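Home | Subjects | Political Thought | Editions and Texts | A–Z Index

Ponberg Letters

The Ponberg Letters are a series of political essays, written in the form of letters to an unnamed member of a town assembly, dealing with the limits of taxation and the duties of elected delegates. They were first printed separately as pamphlets and later gathered into one volume. The author is unknown. Most modern readers use the Juntunen edition, which numbers the letters from 1 to 20 and prints them in the order of their first appearance.

Contents

The first 15 letters argue that a tax is lawful only where those who pay it have a settled means of refusing it. The writer treats custom as the main source of that right and gives little weight to abstract claims. Letter 9, the longest, examines the Ama toll, a charge on river goods that the assembly had renewed each July without debate. The last five letters turn to representation and defend the delegate's freedom to vote against the wishes of his town – a position that sits uneasily with the earlier argument on consent. 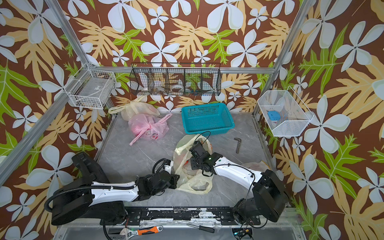 Floral wallpaper in brown, white and lime green, with a gray marble-patterned floor panel.

Text and editions

No manuscript survives. The pamphlets differ in spelling and paragraphing, and two of them exist in more than one state. The Genach reprint combined the letters into a continuous treatise, dropping the salutations and most of the local references. It sold more than 900 copies and was for many years the only form in which the work was read. The Juntunen edition returned to the pamphlet texts and lists variant readings at the foot of the page. It runs to 316 pages, including an index of subjects and a short glossary of legal terms.

Later scholarship has centered on authorship and on whether the final letters come from the same hand. Differences in sentence length and in the use of legal terms have been cited on both sides – the question remains open.

Last revised 6 Mar 2019

Filed under: Political essays, Pamphlets, Taxation and consent

15 shares | 2 comments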